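By Tanvir Howlader
Updated in June

Progress report to the Rivadeneira Fund: the Hinari folding table

You asked what your money is doing. It is folding T-shirts. The grant covers 96 blue shirts, one green sheet and the laundry floor at Gronham, and all of these have now met.

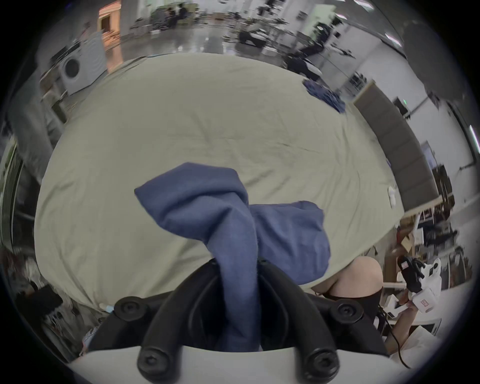 GRONHAM, June. Setup went faster than the budget allowed for, mostly thanks to the table being a table. The sheet went on in a morning and has been wrinkled from that point forward. I had listed ironing it as a milestone. Please move that to the next period.

Work starts from the crumple. A shirt in a heap has to be lifted, shaken out and laid flat before there is anything to fold, and I gave this stage too little time in the plan. Finding the collar is the slow part.
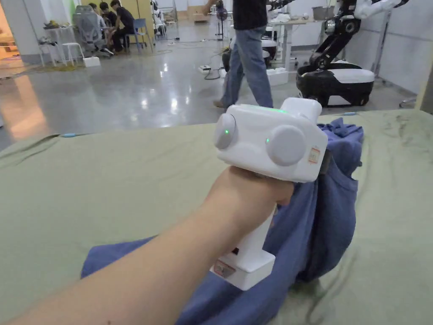
The hem comes second. We tried going by the sleeves first, as the Runier manual recommends, and got a neat shirt with a bulge in it. Holding both bottom corners and pulling the hem straight gives a better start, so we have dropped the sleeve method and the manual is under a table leg.
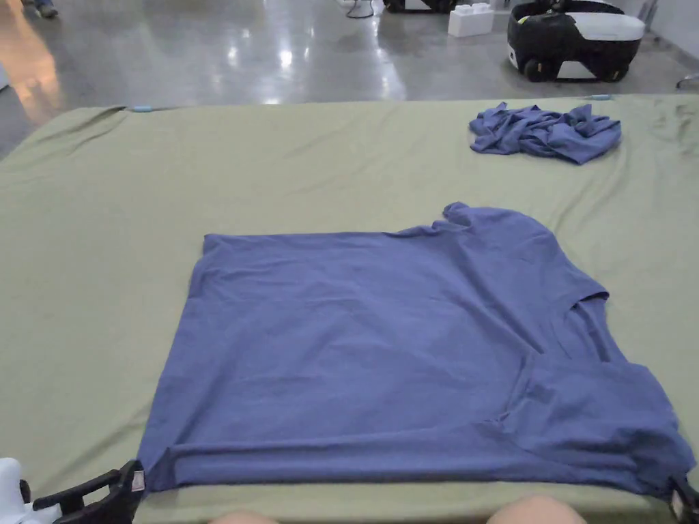
Blue T-shirt, partly folded, held at both hem corners.

Spending is on plan except for shirts, where we request a further $200 for a second size. Large shirts forgive a lot. 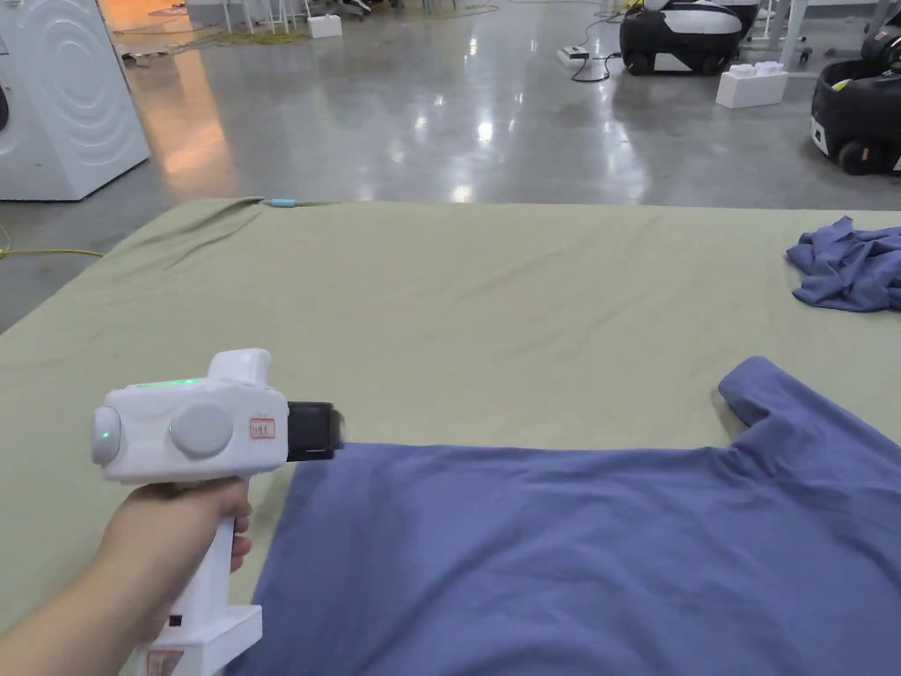

Gervasio Leiva would like it noted that he asked for the second size in the original proposal, and that he still has the email. He also wants a bigger sheet. I have told him to wait for your answer on the shirts.

This site uses cookies to remember your preferences. Accept | Manage settings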